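3.2 Folding surfaces in the home

Most households in the Rasevholm sample had no table set aside for laundry. Clothes were folded on the bed, usually over the bedspread, and often by someone sitting on it – which left less room for spreading things flat. Dark trousers and shorts were easy to find against pale quilting, but stitched covers gave a less even surface than a tabletop.
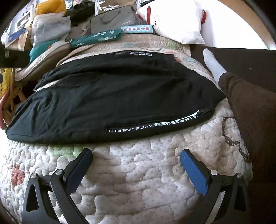
Figure 4. Black garment lying on a quilted bedspread.

3.3 Sorting before folding

Sorting was recorded separately in 16 homes.

Related articles
Wardrobe space in Rovari apartments
Indorell linen survey: methods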